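Kids' Corner - Why Does Corn Have Rows?

Quick one today because lunch is at noon and I haven't started it. But a reader in Corkley wrote in with a really good question. Why is corn on the cob so neat? Why rows? Why not just any old how, like raisins in a bun?

OK. Corn. Let's go.

First thing to know - corn is a grass. Yes, the same family as the stuff on a soccer field. Very tall grass, with very big seeds. The yellow bits you eat are the seeds. We call them kernels. Each one could grow a whole new corn plant if you dried it out and put it in the ground in spring. (Not a cooked one. Don't plant your dinner.)

The cob is the middle part. The hard bit you're left holding at the end with butter all over your chin. Its job is to hold the seeds and bring them food while they grow.

So where do the rows come from?

When a cob is tiny, smaller than your little finger, it makes little bumps all over. Each bump splits in two. Two bumps side by side, then two more next to them, and so on all the way up. Every bump can turn into a kernel. And since they come in pairs, the rows come in pairs too. That's why a cob nearly always has an even number of rows. Lots of cobs have 16. Some have fewer, some have more, but if you get an odd number, count again. You probly lost your place.

Try it tonight. Snap the cob in half (ask a grown up, it's tougher than it looks) and count around the broken end. Much easier than counting from the side.

Now the silk. You know the hairy stuff that gets stuck in your teeth? Every single thread goes to one kernel. One thread, one kernel. Pollen is a yellow dust that comes from the top of the plant, the part called the tassel. The wind blows it about. A speck of it lands on a thread, travels down inside, and then that kernel can start to grow. If a thread doesn't get any pollen, no kernel. Just a gap. So a cob with holes in it isn't bad corn, it just missed some dust.

That's also why farmers plant corn in big blocks instead of one long line. More chance of the dust landing where it should. My neighbor in Ninthorpe grew one lonely row along his fence and got some very gappy cobs. Tasted fine though.

Toy makers know all this too, or at least they know what corn looks like. Have a look in the play food box. Toy carrot, smooth. Toy tomato, smooth. Toy corn, bumpy all over. Without the bumps it could be a banana!
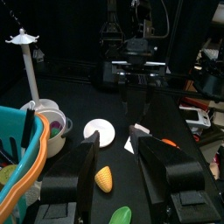

Yellow toy corn on a black table, with a teal basin and a white toy pot.

Run your thumb over a plastic cob if you have one. Then do the same with a real one from the store. Things to check -

Do the bumps line up in rows, or are they all over the place?
Are the kernels on the real one all the same size? (Look at the very tip. They get small there.)
Can you press a fingernail into a real kernel? Fresh sweet corn is juicy inside and a milky liquid comes out. Bit gross. Very good.

Does corn have to be yellow? Nope. White, red, blue, almost black, and some cobs are all mixed up with a different color on every kernel. You see those hung on front doors in November. They're pretty but hard as stones, so look, don't bite.

And popcorn? That's a special kind of corn with a really tough skin. There's a tiny drop of water inside each kernel. Heat it up, the water turns to steam, the steam pushes and pushes, and the skin can't hold it any more. Pop. The inside puffs out white. Sweet corn won't do it, the skin is too thin, so please don't try with the can in the cupboard.

A game to finish. Cooking pot, play food, one person shuts their eyes. The other person hands them something and they have to say what it is just by feeling. Corn is the easy one, so save it for little brothers and sisters. If you're all older, use real vegetables and put a sock over your hand. Much harder.

Words to remember
Kernel - one seed of corn.
Cob - the hard middle.
Silk - the threads, one for each kernel.
Tassel - the top of the plant, were the pollen comes from.
Husk - the green leaves wrapped around the outside.

Next time, why onions make you cry. Rennie school kids, keep the questions coming, I've still got your potato one and I will get to it.

- Dinesh Annamalai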